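6 min read

3. How people talk about oiled and lacquered tables

I should say how I got into this, as it shapes what follows. I grew up above my uncle's repair shop in Ellstead and spent a lot of my childhood being told off for putting mugs on things. So when Attila Illés asked me to help with the interviews on how households look after their furniture, I said yes before he'd finished the sentence!

We sent a short survey to 2,000 addresses and got 1,211 usable replies back, which pleased us both no end. From those I picked 100 households for a longer chat at home, usually in the kitchen, usually with tea. The survey asked what finish people thought their main table had. The chats asked how they knew, and that's where it got interesting (to me, anyway – Attila prefers the numbers, and they're all in Section 2).

Most people didn't go by the label or the shop. They went by touch and by shine. A table that caught the light was "varnished", full stop, whatever was really on it. A dull one was "oiled" or "bare" or, in one lovely case, "thirsty". Very few used the word lacquer at all, and those who did had mostly picked it up from a tin. I'd expected older owners to be more exact about this and they weren't, they just had more stories.

Grain came up far more than I'd planned for. I had one question on it and ended up with pages of notes. People with pale tables talked about the pattern as if it were a map, and several had a favourite bit that they kept clear of clutter. Figure 1 gives an idea of the sort of surface these owners had in mind, with long lines that bend into curves and a slight gloss on top.
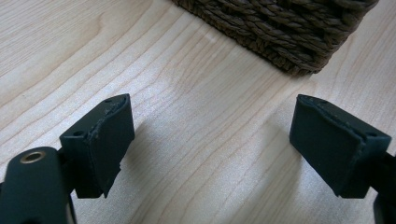 Figure 1. Pale wooden tabletop with wavy grain and a woven basket.

Then there's the matter of what gets put on the wood. Mats, cloths, trays, bowls, all of it chosen with more care than I'd guessed, and often argued over. One couple had fallen out over a fruit bowl with a rough foot and hadn't quite made up by the time I left. Felt pads were popular in the homes with children, though plenty had come unstuck and been found later in the hoover.

Mandla Joubert, who read an early draft of this section, asked whether I was mixing up two things: caring for the finish and caring for the wood. Fair point. I went back through my notes and I think the owners mix them up too, and quite happily. They say "feeding the wood" when they're wiping polish over a sealed top, and it clearly feels like feeding to them. I've kept their wording in the quotes and used "finish" only in my own sentences, so please read the two with that in mind.

I'll come to stains and rings in Section 4, where the answers split much more sharply between renters and owners.

Contact: Mandla Joubert, Ellstead Household Papers | © The authors | Back to top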